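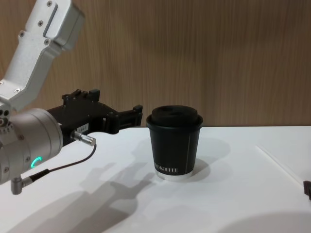

Gobelet noir à double paroi, avec son couvercle noir

Bon, je vous préviens, je vais parler de gobelets en carton pendant une page entière. Je tiens le coin café d'un petit espace de travail partagé (douze places, une machine à grains, beaucoup de gens pressés le lundi) et je passe un temps déraisonnable à choisir ce dans quoi les autres boivent. Après deux ans de gobelets Bucur, blancs, corrects, un peu tristes, j'ai commandé un carton du modèle noir double paroi de chez Kerkow. 336 pièces, couvercles compris, livrées en 4 jours.

Premier bon point : les couvercles sont dans le même carton ! Chez Bucur il fallait les commander à part et je me trompais de diamètre une fois sur deux. J'ai encore un sachet entier de couvercles trop petits sous l'évier, si quelqu'un en veut.

La tenue en main

Je m'attendais à un truc mou, comme souvent avec le carton. Eh bien non, la double paroi fait vraiment une différence. J'ai versé un allongé tout juste sorti de la machine et j'ai pu traverser la salle sans changer de main tous les trois pas ni chercher un manchon. La forme est assez courte, légèrement évasée vers le haut, et ça tombe bien dans la paume, même pour Walid Hourani, qui a des mains immenses et qui écrasait régulièrement les anciens.

Côté contenance, un cappuccino passe sans problème. Pour un grand latte c'est trop juste, il faudra prendre la taille au-dessus.

Et puis le noir, j'aime beaucoup. Sur notre table blanche, devant le mur en bois, ça a de l'allure, on se croirait presque dans un vrai café (presque, la machine fait toujours un bruit de tracteur). 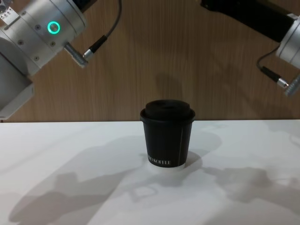
Le couvercle

C'est là que j'étais la plus méfiante. Il est bombé au milieu, avec un rebord qui dépasse un peu du gobelet, et c'est ce rebord qui sert de prise pour l'enlever. Il faut appuyer franchement tout autour jusqu'à sentir que ça accroche. Si on se contente d'un coup de paume au centre, un côté reste levé et on le regrette à la première gorgée. J'ai une chemise qui peut en témoigner.

Bien mis, il tient. Je l'ai baladé dans le porte-gobelet du vélo sur les pavés, trois gouttes perdues. Kobina Dankwa trouve que l'ouverture pour boire est un peu étroite, moi je la trouve très bien, mais je bois lentement.

Petit reproche quand même : les couvercles arrivent emboîtés très serrés. Le matin, avec les doigts froids, j'en sors deux une fois sur trois.

Le look et le prix

En bas du gobelet il y a une inscription en capitales blanches qui finit par KOFFEE, et une fine ligne blanche verticale sur le côté. C'est discret, ça me va. J'aurais quand même aimé une version sans texte, pour y coller notre propre étiquette.

J'ai payé 18 centimes pièce avec le couvercle, contre un peu moins chez Bucur. À notre rythme on en utilise quelque 3000 par an, donc la différence finit par se voir. Je garde les noirs pour les invités et les départs en vitesse, et pour le reste on a des tasses, qu'il faudrait juste que les gens lavent.

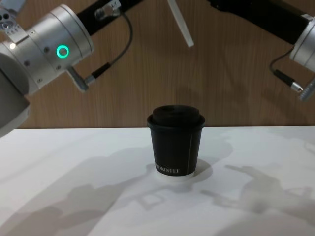
Est-ce qu'on peut réutiliser le gobelet plusieurs fois dans la journée ?
Deux fois sans souci, en le rinçant à l'eau froide entre les deux. Au troisième café le fond du mien a commencé à ramollir, donc je m'arrêterais là.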